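We bought the Viltik picking kit for the warehouse robotics club in February, mostly on the strength of its brochure, and I have been arguing with it ever since. Thirteen students have now had a turn. A few of them love it. I'm less sure, and I think other club advisers should hear why before they spend the money.

The promise is that a beginner team can teach an arm to pick soft goods out of a bin and put them somewhere useful. The club's project was called Fidel: bubble wrap bags out of one blue bin, into another, no hands. Our practice floor has proper steel racks and plenty of blue bins, so the kit had every chance.
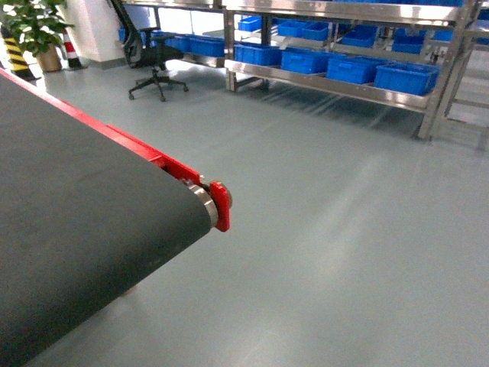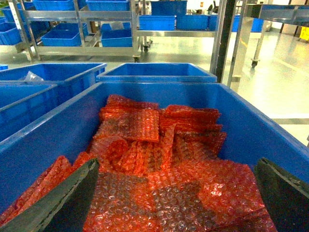
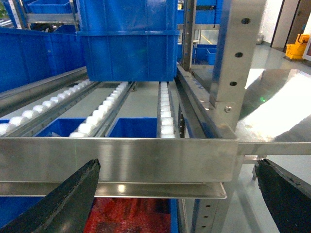
Blue bins and steel racking in all three; the bubble wrap is in the second.

**Review by Huia Tipoki, club adviser** | 4 April 2021

Start with the gripper. The finger pads are fine on anything with a firm edge. Bubble wrap has no firm edge. Over one long session the students logged 56 attempts at single bags, and far too many ended with two bags coming up together or a pinch of air. Angus Tomoana got better results by going for a folded corner and closing slowly, and the manual says nothing about folded corners. It has four pages on cable colors.

Then the wrist camera. It's useful up close, and I'll give Viltik that. But polished steel throws light everywhere, and the software kept losing the front rail of our rack. The suggested fix is "adjust ambient conditions." We don't control the ceiling lights – does any school club?

The lesson software, Fairweather, is the weakest part. Princess Cabrera lost almost 2 hours of work when it closed in the middle of a save. Support answered the next morning, politely, and told us to save more often.

What do I like? The arm itself has been steady and we haven't had to replace a part. Setup took one afternoon. And the younger members learned a lot about planning a reach, although I suspect they'd have learned it on the old Skoneck arm too, which we already owned and which came with a better manual.

The price is my real complaint. We paid $1,914 with the spare pads, and for that I expect soft goods to work when soft goods are on the box. If your club picks blocks or small cartons, you may be happier than we are. If you're planning on bags, ask for a demo with your own bags first, and bring the limpest ones you have.

We're keeping ours through the end of the season. Wiremu McPhee wants to try thinner pads, and I've told him he can have one set to cut up.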